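Plikusora: pauses between points in club table tennis

README and data card, version 2

What this is

Plikusora is a table of pauses taken from league and friendly matches in table tennis. Each row is one pause between two points that lasted longer than the normal walk back to the table. For each pause we noted the score, who caused it, what kind it was, and who won the next point. There are 2480 rows from 400 matches.

The set was put together to look at one question: does a player who has just lost several points in a row do better after a long pause than after a short one? It can be used for other questions about pacing and momentum. It was not made for rating players, and the player codes should not be used that way.

Why pauses and not rallies

Rally data takes a camera above the table or a lot of patience. Pauses can be written down by one person with a stopwatch and a score sheet, which means small clubs can add to the set. Coaches also talk to their players about pauses all the time. A junior who has dropped four points is told to take the towel, tie a shoe, breathe. We wanted something to check that advice against.

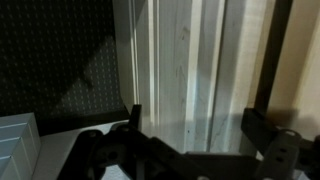 Till Engelhardt wrote next to this section in the first draft that a pause is only half the story, and that we should also note whether the player looks at the coach. He has a point. We tried it in a handful of matches and two people on the same bench could not agree on what counted as a look, so the column was dropped. The few sheets that have it are not in the release.

Files

pauses.csv -- one row per pause
matches.csv -- one row per match, with level, hall code and best-of format
double_coded.csv -- 500 pauses coded by a second person, for agreement checks
codes.txt -- full list of pause types with short definitions
changes.txt -- what changed between versions

All files are UTF-8 with comma separators. Missing values are left empty. A zero is a real zero.

Columns in pauses.csv

match_id: links to matches.csv
game_no: game within the match, starting at 1
score_server, score_receiver: score before the pause, from the side of the player about to serve
run_before: points in a row won by one side just before the pause
pause_type: towel, ball, shoe, talk, time_out, dispute, other
pause_by: the player who caused it, as A or B, or empty if neither did
seconds: length, to the nearest second
next_point: A or B

Towel breaks are allowed after every six points and at the change of ends in the deciding game. Players in friendly matches often take the towel when they feel like it. We coded what they did and did not correct it, so do not expect the towel rows to line up with the rule.

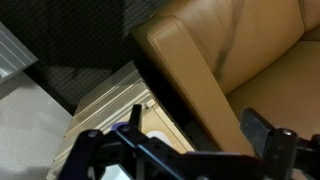 Tan leather sofa, armrest and seat cushion.

How it was collected

League matches were coded at the table by one person. Friendly matches at the Wimora hall were coded from the bench side, where the far player's back can hide a ball being picked up. If the coder was not sure what kind of pause it was, the type is "other". That makes "other" more common in the Wimora rows than elsewhere.

Sheets were typed in with Phí, a small entry form we wrote for this job. It rejects scores that cannot follow from the row before. It does not catch a swapped A and B. We found several of those by hand in November and fixed them, and there may be more.

Known problems

Short pauses are missing by design. The cutoff was left to the coder, who was told to skip anything that felt like normal play. Coders differ on this more than we would like.

Strong players are underrepresented. Most matches come from the lower divisions, where people stop more often and for longer.

Time-outs are rare in friendlies. Do not compare time-out rows across levels without matching on game score first.

A player who loses a run of points will tend to win one again sooner or later, pause or no pause. Any comparison needs rows with a short pause at a similar score. We say this because the first chart we made left it out and looked very convincing. 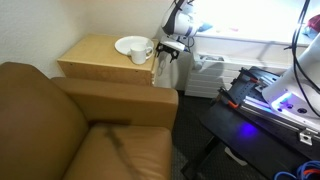 Kasov Table Tennis Club -- Match Notes Team

Use and sharing

Free to use for coaching, teaching and research. Please keep the player codes as they are and do not try to match them to league results. If you pass on a changed copy, give it a different name and say what you changed.

Adding matches

Send the paper sheets or the Phí export to the team. Typed sheets in other layouts are fine as long as the score before each pause is on them. Sheets without scores cannot be used.

Players must have agreed before the match starts. For juniors we need a signed form from a parent, and the blank form is in the same folder as codes.txt.

Last changed: 27/01/2024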